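Chukwuemeka Adebisi bought the old dance hall in Endden for less than the price of a new truck. The roof leaked over the stage and the boiler was dead. The floor was the one thing he wanted, and he has spent two winters learning how to keep it.

Halls like his were built all over the county when the mills were running. On a good night in May, 500 people would come out to hear a band from the city. Most of the buildings are gone now. The one in Storavis became a tire shop, and the one in Adeleke burned.

"People still tell me who they met here," Adebisi says. "They don't remember the band. They remember the floor."

He opened again with a borrowed sound system and sold 236 tickets. The money went to the roof. The second dance sold 567, over two nights, and paid for the boiler – secondhand, from a school in Fademo.

Between dances the work is dull. Grit is the main enemy, so the boards get swept before the doors open and again after the last car leaves. Water stays in the kitchen.

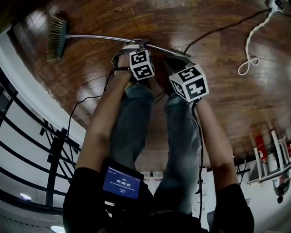
## What the dancers want

The older couples ask for waltzes and a place to sit. The younger ones want swing, and they want it loud. Adebisi splits the evening at nine o'clock, with coffee in the gap, and a fair number of the waltzers now stay late to watch.

He has no plans to add a bar. The next job is the coat room, which still needs a door.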